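Threads I've Posted - Home Stuff

Posted in October by the author of Silluvness

ok so a few of you asked how the move to the tiny apartment went and I've been putting it off for weeks, so here goes, one long thread, get a snack

1/ The new place is on the fourth floor of an old building in Tudine, and the kitchen is the size of a generous closet. I love it. I can stir a pot and open the fridge without moving my feet. My last kitchen had an island (an island!!) and all I ever did with it was pile up mail.

2/ The big question everybody had was the desk. Yes, the desk came with me. No, it did not fit up the stairs in one piece. We took the legs off on the sidewalk with a screwdriver borrowed from the bakery downstairs and carried the top up on its side like a very heavy painting.

3/ The bakery is called Murnaris and I am already a problem customer. They do a potato roll with caraway that sells out before 9 in the morning. I have set an alarm for a potato roll. I am a grown adult.

4/ What I really wanted to talk about is paper though, because paper is what nearly broke me. I had 26 boxes for the whole move and SEVEN of them were paper. Notebooks, bills, birthday cards, manuals for blenders I gave away years ago.

5/ I'd always told myself I was a tidy person with a few boxes of "stuff to go through." Reader, I had not gone through it. There was a water bill in there from two apartments ago. There was a takeout menu with a phone number circled on it and I have no idea why.

6/ So my rule for the new place was that paper gets one drawer. One! The middle drawer of the desk. Anything that doesn't fit has to be scanned, recycled or framed.

7/ The first evening I sat on the floor with a mug of tea and did a whole box in 90 minutes, which felt amazing until I looked at the other six.

8/ After that I got slower but better at it. I'd do one fat handful after dinner, with the radio on, and stop as soon as I got cranky. Cranky sorting is how you throw out your own birth certificate. (I didn't. I found it in a folder marked RECIPES.)

9/ The recipes were in a folder marked CAR.

10/ A few people told me to just dump the lot, and I get it, but some of this is my grandmother's handwriting on the backs of envelopes. She wrote her shopping lists in green ink and added comments. "Onions - the good ones this time." I'm keeping every single one of those.
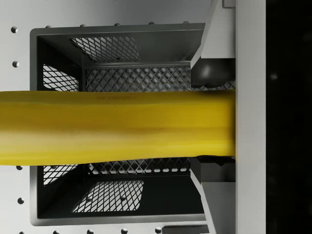
Writing & Paper

11/ Which brings me to the part I'm excited about! I've gone back to writing things down by hand. Not a fancy journal, I can't be trusted with a fancy journal, I get scared of ruining page one. I mean a cheap pad on the kitchen counter where everything goes.

12/ Groceries, a line from a song, the name of the plumber, a drawing of where the couch might go. At the end of the week I tear out the used pages, copy anything that matters into the calendar and recycle the rest. The drawer stays the same size. It's kind of magic.

13/ I used to do all this on my phone, and what happened was I'd open the phone to write "dish soap" and come back to myself 15 minutes later knowing everything about a stranger's kitchen remodel. The pad has never once done that to me.

14/ My handwriting is terrible now, by the way. Just awful. I wrote "call landlord" and read it back the next day as "cold lobster" and spent a while wondering what past me had been planning.

15/ It's coming back slowly. I've been copying out a poem every morning while the coffee drips, partly for the handwriting and partly because it's a nicer start than the news. My hand cramps after one page. I wrote whole exams by hand once, how did we do that??

16/ Somebody asked about letters and YES, I'm doing letters again. I sent a batch of change-of-address cards and on each one I added a couple of real sentences. I've had five letters back already. Five! With stamps on! One had a pressed leaf in it that had gone to crumbs but I appreciated the leaf.

17/ The post office here is a counter at the back of a hardware store on Gouveia Street, so now every letter I mail ends with me holding a packet of hooks I didn't need. The bathroom has a lot of hooks. Come over, bring a coat, bring several.

18/ Things that did not work, for balance. I bought a set of color-coded folders and used two colors before I forgot what they meant. I also tried scanning everything with my phone in one go and ended up with 72 crooked photos of my own thumb and a gas bill.

19/ What I do now with scanning is way less ambitious. I do it by the window in the morning when the light is flat, a few pages at a time, and I name each file right then, before I stand up. If I leave the naming for later it's never happening and we all know it.

20/ Still to do: the last box, which is photographs, and I'm scared of it. I opened the flaps, saw my own seventh grade haircut looking up at me, and closed the flaps again. It's under the bed. It can think about what it's done.

21/ Also still to do: curtains. The window in the front room faces the bakery's sign and I've been sleeping in a soft pink glow since I got here. I kind of like it? But my plants think it's daytime and one of them is growing sideways.

22/ If you're mid-move and drowning in envelopes, my only advice is pick the drawer first. Pick it before you open a box. I did it the other way around at my last place, and that's how I ended up owning a filing cabinet I couldn't shut.

23/ Replies are open, tell me what you found in your own mystery folders. I'll read them tonight after the handful. And if you wrote to me at the old address, it's being forwarded, just be patient with me, I owe three people a letter and my hand is tired.

24/ Oh and the desk is back together. There's one screw left over. It doesn't wobble much.

© Silluvness - Contact - Back to top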